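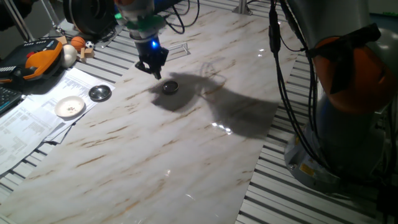 Is a marble-look sheet worth laying over a work table? For small jobs on a slotted surface, yes, as long as you don't expect it to behave like stone.

I started out doubting the whole idea. The Eklund catalog had 3,389 surface coverings in it last March, by its own boast, and I would guess that most of them are the same few patterns under different names. White with tan and brown veins is the one that sells, so white with tan and brown veins is what gets made. Nobody I know has been fooled into thinking it came out of a quarry.

Still, a table built from aluminum rails has slots in it, and slots eat things. Screws, seeds, pins, the little clip from the end of a cable. A long sheet laid across the rails at a slant covers enough of them to give you a place to work, and it rolls a lot less money out the door than a new tabletop.

What follows is one table and the things on it, taken as a gallery of small items, with my remarks on each.

The sheet
Glossy, and that is my first complaint. Gloss looks good in a shop and then throws glare spots back at you as soon as there is a lamp overhead. If I were buying again I would ask Stestero or Bemico for a matte finish and expect to be told it costs extra. The veins are busy, too. They make the surface look rich and they make a dropped crumb very hard to find.

The dark lid
Small, round and shallow, with a dark rim and a bit of shine inside. Against the white it shows up at once, which is the best argument I have for a pale surface. People like to call a lid like this a 'catch tray' and charge for it. A lid is fine.

The white dish
Ceramic, small, with a few tiny dark specks in it. I like ceramic for this sort of job because it stays where you put it. I don't like white dishes on white papers, and I would have moved this one onto the veined part.

The metal bowl
Silver, round and shallow, reflective inside. Gistik sells a bowl in this general style as a 'prep vessel', a phrase I hope to read only once. The mirror finish picks up every fingerprint. Buy the dull kind if there is a dull kind.

The bracket
A small silver one, sitting on the table. Every work table has a bracket on it. I have stopped asking what they are for.

The papers
Printed sheets with small tables of text and numbers, overlapping, and partly tucked under the left edge of the marble. I am of two minds here. Tucking them under does hold them down, but the sheet can't lie properly flat over a stack, and you have to lift a corner to read the bottom page. Timothée Aubert, who reads these pages before they go up, keeps telling me to use a clipboard. He is probably right - he has 10 of them.

Comments on finishes and prices are welcome, especially from anyone who has kept one of these sheets for 3 years or more. I have yet to hear from such a person.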